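Print this page | E-mail this page
Share 4

Orkar Hand-Held Gripper Kit: Selection and Ordering

Updated 12 September 2025

The Orkar is a hand-held two-finger gripper for recording manipulation demonstrations without a robot arm on site. An operator holds the unit, carries out the task by hand, and the kit logs the video and the finger opening. The recordings are converted in Pornine, our desktop processing package, and can then be used to train a policy for an arm fitted with a matching end effector.

This page is for buyers who are working out how many kits to order, what to order with them, and what else belongs in the budget. Mechanical drawings and the Pornine manual are supplied separately on request.

What is in the kit

- Orkar gripper body with finger linkages fitted
- Textured finger pads, one set fitted and 2 spare sets
- Camera mount and cable
- Carry case
- Hex keys for the linkage and mount screws
- Pornine licence, single seat, first year included

The camera is not included in the base kit. Most buyers already have a preferred model, and the mount is drilled for the common screw patterns. Tell us which camera you intend to use when you ask for a quotation and we will confirm the fit.

Choosing task objects

Allow for the cost of objects at the start. They are cheap individually, but a program that covers many categories will go through a lot of them, and they need to be stored and labelled. Light film packaging is a common first category for home and retail tasks. The film folds under load, the print is often glossy, and the shape can change between one grasp and the next. Pyramid-shaped snack bags are a good test of finger opening and camera placement, as a large one takes up much of the view between the fingers and hides what is behind it.

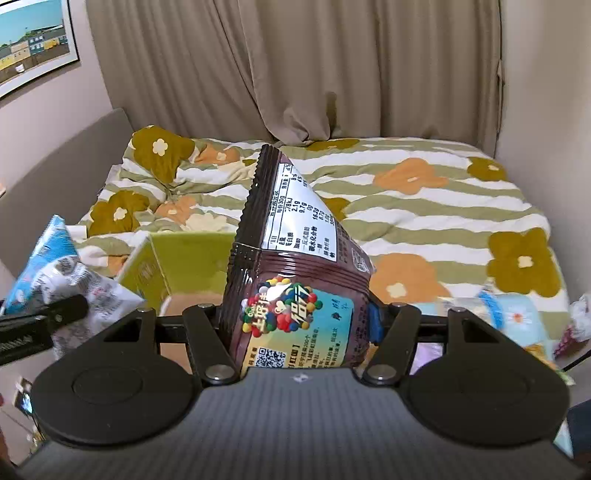

Budget lines to include

Hardware is normally the smaller part of the total. A first budget should have a line for each of the following:

Gripper kits. One per operator working at the same time, plus a spare. A program that stops while a linkage is being repaired still pays for its operators.

Cameras and memory cards. Cards are consumables. Order enough that a full card can be set aside until its contents have been checked.

Labour. Recording time, object reset time and review time are separate items. Reset time is the one most often left out. For box-and-pile tasks it can exceed the recording time, particularly when the starting layout has to be varied between takes.

Sites. Furnished rooms give more useful variety than a bench in a lab, but they involve access fees, travel and set-up. Put down a figure for each site even where the room is free of charge.

Storage. Keep the raw video until the converted set has been used in training at least once. Allow for a second copy.

Pads and fasteners. Pads wear with use, sooner on abrasive goods such as cardboard. Replacement screws for the linkage are sold by the bag.

Pornine renewal. Charged per seat from the second year.

Planning the number of demonstrations

We are regularly asked how many demonstrations are needed. There is no fixed answer. It depends on the task, the number of object types, the range of rooms and the policy being trained. For planning purposes, the packing work run from our Chiba office was budgeted at 4000 accepted demonstrations. Rejected takes were on top of that and were paid at the same rate.

Junpei Higuchi, applications engineer at Clekska, prepared the work plan. His recommendation is to order hardware for the whole program at once but to commit labour in stages. "Run the first block in July, look at the rejection rate, then fix the rest of the schedule," he wrote in the planning note. "If the rejects are high, more operators will only give you more rejects."

The note also advises writing down the acceptance rules before recording starts. Useful rules cover how much of the object must be in view at the grasp, how long the operator may pause, and how much motion blur is allowed. Agree on them with whoever is training the policy.

Sites and surfaces

A bed is a harder surface than a table. The bedding moves when it is pressed, packets settle into it at odd angles, and a strong pattern puts shapes and colours behind every object. Include at least one soft surface if the final system will work in homes. A tray mat or similar flat cloth is a simple way to mark the pick area, and an open box gives the place area a clear edge. Snack packets in mixed colours and finishes, divided between a box and a mat on a patterned duvet, make up a layout of this type. The textured pads on the gripper are blue, so check that they can be told apart from the goods in your own set.
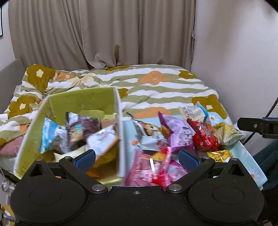
Operator set-up

1. Check that the linkage screws are tight before each session.
2. Fit the camera and route the cable clear of the fingers.
3. Open and close the fingers fully to record the travel limits.
4. Record a short test take and play it back on a full-size screen.
5. Wipe the pads if there is dust or film residue on them.

Allow a half day of training per operator. People who have not used the unit before tend to move too fast on the approach and to lift before the fingers have closed. Both faults show up clearly on playback.

Options

Dual kit. Contains 2 Orkar units with a shared sync cable, for two-handed tasks such as holding a box while placing goods in it. The dual kit needs a wider clear area and a longer training period. It is not a substitute for a spare.

Soft pad set. For fruit, baked goods and thin-walled cups. Not recommended for sealed film bags, where the standard textured pad holds better.

Arm-side end effector. Same finger geometry as the hand-held unit, supplied with an adapter plate. State the arm model and flange pattern with your order. We advise ordering it together with the hand-held kits so that pads from the same production batch can be used on both.

Lead time and delivery

Base kits normally ship within 4 weeks of a confirmed order. Dual kits and arm-side end effectors are built to order, and the date is given on the quotation. Freight, duty and local taxes are not included in the list price. Part shipments can be arranged if the pads or mounts are needed ahead of the grippers.

Service

Linkage repairs are carried out in Chiba. Send the complete unit in its case, with the pads fitted, so that the finger travel can be checked as received. Camera faults should be taken up with the camera supplier.

Requesting a quotation

Include the following with your enquiry:

- number of operators working at the same time
- camera model, if already chosen
- object categories and the largest object width
- number of sites
- arm model, if the arm-side end effector is required
- Pornine seats
- delivery address and required date

Quotations are issued by Clekska sales in writing and state their own period of validity.

Comments (2)
Print this page | E-mail this page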